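Notebook, dye bench, January 2018

Right, weld again. I know I said after the last lot that I was done with weld until the spring but Siham Haddad came back from Lanlow with a whole sack of it, dried, stalks and all, and it was sitting there smelling of hay every time I went for the kettle, so here we go.

What I'm after is a yellow for the Juline order that doesn't go green. The last batch looked lovely in the pot and lovely on the line and then under the shop lights it was lime cordial. Marilou thinks it's the iron in the water. I think it's the pot (the old one, with the chip in the enamel by the handle). We have been having this argument since May and neither of us has budged.

So, two pots side by side. Pot A is the chipped one, pot B is the new one from Tannous, both with tap water, same weld, same cotton. Cotton was scoured last night with soda ash and left in the sink, where somebody put a mug on it. Mordant is alum acetate at 7 per cent weight of fibre, and a chalk dip after. I weighed the weld equal to the cloth, chopped it small with the garden shears and soaked it overnight. Next time chop it outside. I'm still finding bits in my sleeves.

Brought both up slowly and kept them just under a simmer. I really do mean under, because the time I let it boil it went a sad brown and Marilou wrote "gravy" on the tag and the tag is still on the shelf. Pinch of chalk in each pot once they were warm and the colour jumped straight away, it's my favourite bit of the whole business! Strained through the old net curtain, cloth in, stirred every 5 minutes for the first stretch and then whenever I remembered.

First look: A is very slightly duller. I'd love to say it's obviously greener but it isn't, not wet. Wet swatches lie. Both rinsed and hung in the back, out of the sun, tagged W-A and W-B.

Next morning. Dry now. A is greener. Not by miles, but Siham picked it out without being told which was which, and so did the man delivering the boxes, who was very patient with us. So I'm claiming the pot. Marilou says one go proves nothing and she wants it run again with bottled water in both, and she's right, annoyingly, so that's going on the list.

Also tried a small offcut in the leftovers from B to see what the exhaust bath gives. Soft straw colour, really nice, more like what I'd want to wear myself. Then a second offcut, paler again, hardly more than cream. Saved the rest of the liquor in the lidded bucket by the door. PLEASE don't tip it, I want it for overdyeing the Pusau indigo scraps and seeing if I can get a decent green on purpose for once.

Costs, before I lose the receipt: 20 pounds for the pot, weld free (thank you Siham), alum from stock. We're getting low on alum, and the chalk tin has gone hard round the edges and needs a bash.

Still to do:
Bottled water run, both pots
Light test, half of each swatch under card in the south window
Wash test with the ordinary powder, the one with the horrible smell
Ring Juline about whether they'd take something more mustard, since that's where the stronger pots keep heading and I'd be happy to stay there
Find out who has my good thermometer

Colour note for the Juline call: mustard next to beige, in big blocks. I keep coming back to that pairing and I think it would suit them better than the lemony one. 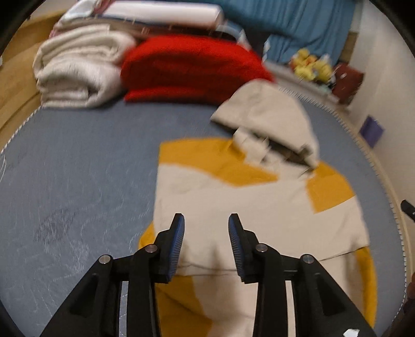
Mustard and pale beige together, hooded sweatshirt.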